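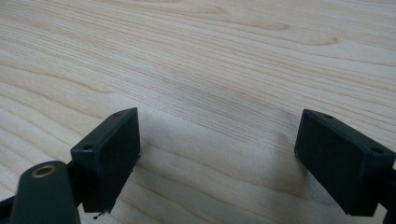
Tabletop finish, Clumby bench: entry for 2026-10-04

Went over the pale top again today. The grain is fine and close, running mostly crosswise, with those big looping arcs through it and faint pinkish streaks between. Nice piece to look at. I'm still not sold on what the seller told us about it.

Pledport's sheet calls the finish "good for 3,000 wipes." Wipes with what? A dry rag and a scrub pad are not the same thing. I ran 593 strokes with a damp cotton cloth on the Obi offcut before my arm gave out, and I can't see any change, which proves very little. Bedau got to 1,000 on theirs and wrote "no wear." They didn't say how they looked, or in what light.

Also doubtful: the claim that the color won't shift. Our July offcut lived in a drawer, so it can't tell us anything. Should have left it by the window. Doing that now, half of it taped over.

Oil or leave it alone? The oil camp says it brings up the figure. Sure, and it'll turn a creamy beige top yellow. I'd leave it until someone shows me two pieces side by side from the same board.

To do: finish the strokes to 1,000, same cloth. Ask Pledport what they wiped with. No coasters on the top until the water ring test on the offcut is done.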